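Joda Mesh Pencil Holder

The Joda Pencil Holder is a cylindrical desk container in black wire mesh, supplied by Unnithan to schools, libraries and public offices. It is intended for shared tables and reception counters where pens and pencils are in regular use by several people.

The body is formed from a fine diamond-pattern mesh and finished with a solid black rim at the top opening. Contents may be seen through the sides, so that staff can judge at a glance when a holder needs to be refilled. A holder of this size will take up to 41 standard pencils, although a smaller number is easier to remove and replace.

The product is offered in black only. It may be ordered singly or in cartons of 72. Orders for full cartons are packed in card dividers and delivered to one address. Customers who require delivery to several sites should state this when placing the order.

Use with table coverings

The holder may be placed directly on a bare table or on a cloth. Where the Flustum table covering is used, the cloth should be drawn towards the table edges and smoothed by hand before any item is set down. Flustum is a matt black fabric and will show creases if it has been stored folded. It should be rolled for storage where space allows, or pressed under a cool iron on the reverse side.

Tables that stand against a painted wall should be set a short distance forward. Pale walls mark readily at table height, and repeated contact is difficult to remove without repainting.

Care

Wipe the mesh with a dry or slightly damp cloth and dry it fully before use. Dust gathers at the base and is best lifted with a soft brush. Pencil shavings should be emptied out weekly. Do not place the holder in a dishwasher, and do not use solvent cleaners on the rim.

Ordering

Orders are accepted in writing from account holders. Holders ordered with the Revcombe desk tray are sent together under one delivery charge. Items may be returned within 62 days if unused and in their original packing. Prices are held until the end of September.
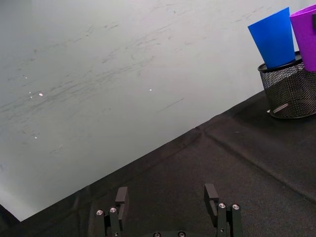 Vimala Thomas, Supplies Office, Unnithan
Monday, March 18, 2024

Black mesh pencil holder on black cloth. Replacement holders can be supplied against earlier orders on request. Please quote the account number and the date of the first delivery.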